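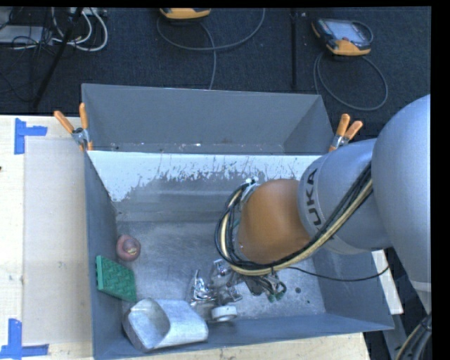 # Jargate Bin Rules – cell setup and recording practice

README for the Jargate bin-picking set. Maintained by Boonsong Ongart. Covers the rules a session has to meet before its episodes are merged. Robot safety is handled in the Sullside cell manual, and nothing below replaces it.

## Contents

- 790 episodes, one folder each
- 19 object classes, listed in objects.csv
- 2 camera views per episode, both fixed
- joint states, gripper state and operator notes

## Bin and table

1. The bin is clamped at both sides before the arm is enabled. Spring clamps are accepted. Handles point up and outward, clear of the wrist path.
2. Tape marks on the table are the reference for the sheet beside the bin. Do not peel or re-lay them during a session. If one lifts, stop, re-tape and open a new session ID.
3. Scuffs and worn paint inside the bin are left as they are. Do not repaint. A bin swap counts as a hardware change and goes in CHANGES.
4. Objects may lean on a wall or lie on their side. Do not tidy a bin to make grasps easier.

## Cables

The cable bundle at the wrist needs slack for the full joint 6 range, but a loop must not touch the bin floor at the lowest pick pose. Check this by jogging at reduced speed. A single cable running apart from the bundle is tolerated if it clears the bin wall through the whole path. Log it under `cable_note`.

## Handheld control units

Park units off the tabletop with their cables outside the walkway. The operator on duty keeps the active unit within reach while the arm is enabled.

## Occlusion

The wrist and cables often hide the gripper in the fixed view. Keep these episodes. Set `occluded = 1` when the fingertips cannot be located, and do not guess a contact point.

## Known problems

- Episode 53 has no operator note.
- Bare metal objects give poor depth. Treat depth on them as missing.
- The Moya loader drops the last sample of each episode. Use Niment until this is fixed.

## Comments

**ncifuentes:** Rule 2 should say who re-tapes. We had two people do it and got an offset. – Nicanor Cifuentes

**bongart:** Agreed. The operator on duty. Will go in with the June revision.

**tk_lab:** Is `occluded` per episode or per sample?

**bongart:** Per sample.

Related
- Sullside cell manual
- Niment loader notes
- Jargate object list and CHANGES

Contact: Jargate maintainers | © Sullside | Back to top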